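Ticket 174 - Evening Prayer booklet printing the wrong psalm, then no psalm at all
Status: open, waiting on Zandeven
Opened by: Adwoa Ansah, parish office, St. Brannoc's

Hi all, me again. I make the weekly booklets in Zandeven and something has gone sideways with the lectionary feed. We're on the two-year daily office table, American psalter, contemporary language. Starting with the first booklet in February, Evening Prayer pulled in the morning psalm instead of the evening one. I caught it because Orvokki Honkanen, who leads on weeknights, started reading and then stopped and looked at me over her glasses (fair enough!).

What I tried first: logged out, logged in, cleared the cache, rebuilt the booklet from a blank one. Same thing every time. Then I switched the psalter to the 30-day cycle just to see, and that gave me the correct psalm for the day, evening and all. So the psalms are in there fine - it's the link between the table and the evening slot that's off. 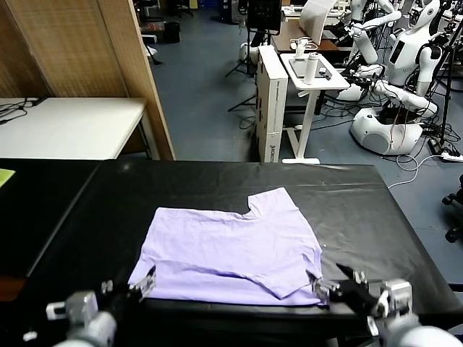

Adwoa Ansah
Parish Administrator

Update, 4:15 p.m. Junpei Kikuchi from Zandeven support wrote back and asked me to turn off "merge short offices" under Layout. I did. Now the wrong psalm is gone, but so is every other psalm. I get the heading, the antiphon, a big white gap and then the Gloria Patri. The canticles still print. The collect still prints, and it's the right one.

He also wanted to know if we have local observances loaded. We do, 15 of them, mostly the diocesan saints plus our dedication feast. Trevor Bergeron typed those in before I got this job and I've never touched them.

Update, next morning. I exported the local calendar and went through it line by line with my coffee. One of Trevor's entries has the evening field filled in with "see morning" and no end date, so as far as I can tell it's been applying itself to everything after it. I deleted that entry, rebuilt, and Psalm 64 came up where the table says it should. Hooray!

Except it stops after verse 7. The rest is just missing, in the preview and in the PDF both. I turned "merge short offices" back on and it's still cut short. Tried the large print template too and got the same result.

Junpei, I've attached the calendar export and both PDFs. Could you check whether the psalm text on your side is whole? For tonight I'm pasting the remaining verses in by hand from the prayer book, which is fine for one evening, but I'd rather not do it all through Lent. I'm in the office until noon if you want to call.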